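Home Projects Papers Authors Search

3. The Build

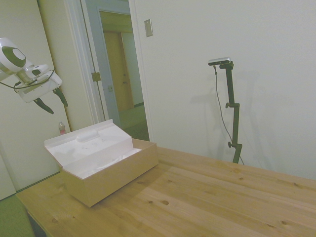 Figure 2. The arm at the left end of the table with an open cardboard box below it, and the camera on its adjustable stand at the back right.

We put the whole thing together in a spare room of my house in Surkbridge, and I want to describe it in enough detail that somebody with a similar room could copy it or, better, improve on it. The setup in Figure 2 is the fourth layout. The first one had the arm in the middle of the table, which sounds sensible until you try to reach anything close to the base and the elbow folds up on itself. Moving the arm over to the left end gave us a long clear stretch of pine to work on, and we've left it there ever since.

Boonmee Pongsiri did most of the mounting work. I did the wiring and most of the complaining. The gripper cable was our biggest headache in the early weeks: with too little slack it tugged on the housing every time the wrist turned over, and with too much it got into the view of the camera. We settled on a loop along the lower edge of the gripper housing, and then limited the last joint in software so it can't wind the cable up. That costs us a bit of reach on the far side – a trade I'd make again.

The camera stand has a pole in two telescoping segments, with little knobs on the clamps. It's cheap and easy to adjust, and that second part is also its weakness, as anyone who has bumped into one will know. Every bump means a new calibration. We wrote a short script (we call it Dovano, after the street Lamduan Luangrath grew up on) that moves the arm through four poses and compares where the fingertips should be with where the camera finds them. If the gap is larger than 4 mm it refuses to start. I run it every morning before coffee, and again whenever I've been leaning on the table.

Light was harder than I expected. The wall behind the stand is off-white and so is the wrist, so for a while our segmentation happily treated the two as one large object. Lamduan fixed it by masking the arm from its joint angles instead of its color. The pine gave us trouble too. Small dark knots look a lot like small dark parts if your threshold is lazy, and ours was. We now subtract a background taken with the table cleared, and I redo it if the table gets shifted at all.

For the box tasks in Section 4 we use a plain cardboard box with a hinged lid and crumpled tissue paper inside. Tissue is a rotten thing to simulate, so we didn't try. All the box trials were done on the real table, nearly all of them in August with the door open for air.

Related items
Angelovski: a parts list for small arms
Cable routing notes from the Flendutside workshop
Calibrating a camera on a stand that moves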